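How to clean grey plastic housings without ruining them

Ferenc Vincze

Most advice on cleaning plastic covers seems to be written by people who want to sell you a bottle. I have tried a fair number of the bottles. My view, after a shelf full of half-used ones, is that you need warm water, a drop of washing-up liquid, two cloths and some patience.

Start by unplugging whatever it is. If it has a battery, take that out too. Then go over the whole cover with a dry cloth before any water goes near it. People skip this and rub grit into the surface, then blame the cloth.

Mix a small drop of washing-up liquid into a bowl of warm water. The label on the bottle will suggest more. Ignore it. Dip the cloth, wring it until it stops dripping, and wipe in straight lines. Circles are supposed to be better, according to several forums, and I have never seen any proof. Follow with the second cloth, damp with plain water, and then leave the thing alone for an hour.

Curved covers are harder than flat ones. Dirt sits under the lip where the shell turns in, and in the gaps between any small tabs along the edge. Use a soft, dry toothbrush there. Keep water well away from holes and openings, however much you want to poke a wet cotton bud into them.

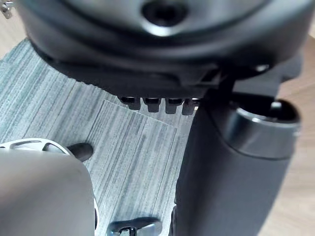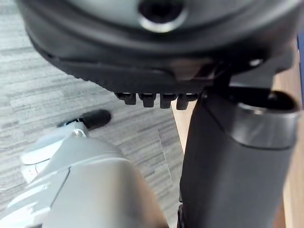 Rounded grey housing with a round opening and a row of four small tabs along the lower edge.

Now for the things I would leave in the shop. Gumeo spray smells pleasant and left streaks on my printer cover that took longer to remove than the dust had. Rolter wipes are fine, but they are damp wipes, and you are paying for the tub. I was told that Pap polish would bring back the colour of an old radio case. It made it shiny for a week. By December it looked the way it did before, with added fingerprints.

Matt plastic should not be polished at all. If you rub one spot hard enough it goes glossy, and I know of no way back. The same goes for melamine sponges, which are a very fine abrasive whatever the packet says. Someone at the Brelville repair evening swore by them until he held his speaker up to the window.

For sticky marks, such as old label glue, try a little cooking oil on a cloth, wait ten minutes and wash it off as before. Test it on the back first. Solvents may work quicker, but some will cloud plastic and I wouldn't trust a label that promises "safe on all surfaces".

Yellowing is a different problem and cleaning won't shift it. There are peroxide methods. I have seen blotchy results from them, so my own yellow keyboard is staying yellow.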